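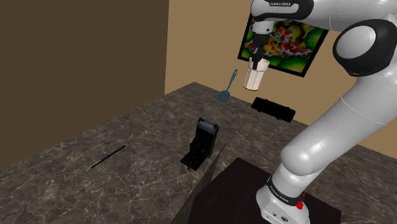
Cumcombe is a scene pack and evaluation service for teams that train manipulation policies in simulation. It is sold by Stinomby, a small company whose earlier products were asset converters and a contact debugging tool. The pack covers one setting, the domestic countertop, with a fixed-base arm and a parallel gripper. Customers either download the scenes and run them on their own machines or upload a policy and receive a report.

Maxence Picard leads development of the pack. He spoke for an hour by video call, mostly about friction, and asked that the section on pricing be kept short.

The product began as an internal regression test. Stinomby's converter took household meshes and produced collision geometry from them, and the team needed a way to find out whether the result could be grasped. "We had a pass or fail for the mesh being watertight," Picard said. "We had a pass or fail for mass and inertia being plausible. Neither of those tells you whether a gripper can hold the thing. So we started putting each object on a counter and having an arm pick it up."

Customers of the converter asked for the test scenes. The first release had 40 objects and one counter. The current one has 400 objects, six room layouts and a set of surface materials that can be swapped at load time. Each object ships with a visual mesh, a collision mesh made of convex pieces, a mass, a friction range and a list of reference grasps.

Cups receive more attention than any other category. A ribbed tumbler is a typical case. The ribs are present in the visual mesh, and the question is whether they should be present in the collision mesh as well.

"If you model the ribs as geometry, you get many small contacts that appear and disappear as the fingers close," Picard said. "The solver spends its time on those and the cup jitters. If you drop the ribs and use a smooth wall, the contact is clean, but now you have to put the effect of the ribs somewhere. We put it in the friction range. For most policies that is good enough. For tactile work it is wrong, and we say so in the manual."

Customers doing tactile work can request the detailed collision set, which is a separate download and needs a shorter time step. Picard described it as slow and said he would not use it for anything else.

Taper is the second problem. A cup that narrows along its length gives two flat fingers a line of contact, and under light grip force the cup will rotate or slide toward its narrow end. The behavior is real, and the pack is meant to reproduce it. Early versions did not. The contact margin was set large enough that the fingers held the cup slightly before touching it, and slip was almost absent.

"People liked that version," he said. "Their success rates were high. Then we fixed the margin and got support tickets saying we had broken the benchmark."

The old behavior is still available as a compatibility setting, and the report prints a warning when it is on.

Thin objects are handled differently. Pens and spatulas lie close to the surface, and a gripper descending on them will often touch the counter first. In Cumcombe the counter has its own compliance value, and contact between finger and counter is logged as an event with a peak force. A run that picks up the pen but drives the fingertip into the stone is recorded as a success with a violation. Customers choose whether to count it.

Azadeh Rahimi runs the evaluation side, and joined the call for the second half. The service takes a policy in a container, runs it across a set of randomized episodes and returns scores broken down by object, layout and lighting. The standard run is 2,000 episodes. Rahimi said the number was chosen to keep the per-object results from being noise.

"The average is the least useful number in the report," she said. "We tried leaving it off. Customers computed it themselves and put it on a slide, so now we print it, with an interval next to it."

The randomization has three levels. The first moves objects. The second moves objects and changes materials and light. The third also adds or removes things that have nothing to do with the task, including wall pictures, boxes and appliances. Rahimi considers the third level the most informative, and in her account it is also the one customers skip. A policy trained with the same wall art in every episode can come to depend on it. One customer's policy lost a third of its score at level three with the objects left exactly where they had been at level one.

"They assumed our renderer had a fault," Rahimi said. "We sent them the episodes side by side. Removing the picture from the wall was enough to reproduce it."

Glossy surfaces cause a similar effect. Polished stone under overhead light puts a highlight on the counter that shifts with the camera, and a policy using color input can mistake it for an edge. The pack includes matte versions of every counter for comparison. Rahimi suggests running both and looking at the difference before changing anything in training.

Asked how well scores in the pack predict scores on hardware, both were careful. Picard said that ranking is preserved more often than absolute values. If policy A beats policy B by a wide margin in Cumcombe, he expects A to be better on a real arm. For small margins he expects nothing. Stinomby keeps a physical cell with a counter and a subset of the objects, bought as retail goods and weighed on arrival, and reruns part of the benchmark there before each release. The agreement table is published with the release notes. Glassware has the worst agreement and cutlery the second worst.

The pack does not model liquids. A cup is always empty. It does not model deformation either, so a thin-walled plastic cup will not buckle under too much grip force, and the report has no way of saying that it would have. A force limit per object was added in August as a partial substitute. When the limit is exceeded the episode is flagged. Picard called the limits conservative and said several had been set by squeezing the real object until it was no longer saleable.

Two other companies sell comparable material. Fuvusico offers a larger object library with simpler physics, and Picard recommended it without hesitation for anyone whose interest is detection or segmentation. Ñahui offers a hosted service with its own arm models and does not release its scenes. He said the two firms come up in most sales calls and that he tries to send people to the right one. "If you need ten thousand objects you should not buy from us. We are never going to have ten thousand objects. Somebody here has to close a gripper on each one."

That step is still partly manual. Candidate grasps are generated automatically and tested under a shake sequence, and those that survive are reviewed by a person who looks for grasps that hold for bad reasons, such as a finger caught inside a handle where the convex pieces overlap. Review takes some 6 minutes per object when nothing is wrong. Handles and slotted tools take longer. The slots in a spatula blade are closed in the default collision mesh, and a grasp that puts a fingertip through a slot is rejected, even though it would be physically possible.

Installation was described as the area with the most complaints. The pack needs a recent graphics driver for the rendered camera streams, and the failure when the driver is too old is a black image with no error. A check was added to the launcher. State-only runs need no graphics card, and Rahimi said a fair number of customers work that way until the last stage of a project.

The scene files are plain text with relative paths. Layouts can be edited by hand, and the loader will refuse a scene in which two objects start in contact at more than a set depth. Picard said this check removes most of the reports of objects flying off the counter in the first step. The remaining ones usually involve a customer's own mesh.

The license is per team and includes the scenes, the material set and one standard evaluation run per release. Additional runs are billed separately. Academic groups get the scenes at no charge and pay for evaluation. Scenes can be redistributed as rendered images or video but not as meshes.

The next release will add drawers and a second arm mount, placed at the side of the counter. Picard would not give a month. Rahimi said the drawers were finished and the handles were not.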